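Speaker notes – listing copy and enquiry quality
Rasa Strazds, Druvitwood, 9 December 2024

Slide 1. Introduce self, lettings and sales. Say that the talk covers written particulars and portal adverts only. Paid social is Thijs Bakker's session after lunch.

Slide 2. The test. We ran 2 versions of the advert for each property in the Kütt development. Version A was our usual text. Version B put floor area, service charge and lease length in the first 200 characters. Same price, same photographs, same portal. Pause here for questions on method.

Slide 3. Results by enquiry type. Version B drew fewer enquiries and a higher share of booked viewings. Do not read out the table. Mention that the July figures are left out – the portal changed its form that month.
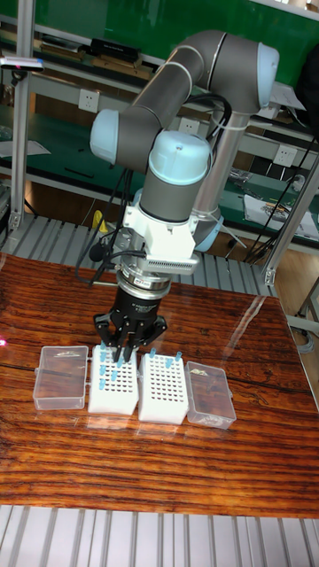 Slide 4. Order of information. Buyers skim, and most decide on the first few lines whether to open the full listing. Put the fixed facts first and the adjectives last, or cut them. Practice exercise for the room: describe a plain object in one line, as you would a kitchen. "Grey arm, light-blue joint covers, black three-fingered gripper, wooden tabletop" is enough to know what you are getting. "Stunning and versatile" is no help. Allow 4 minutes, then take answers from the floor.

Slide 5. Compliance. Normunds Vītola checks every claim about parking and schools before we publish. If a claim has no source, it comes out. Refer to the handout for the checklist.

Slide 6. Contact details. Handouts are by the door. Questions on the portal feed go to Rūta Org.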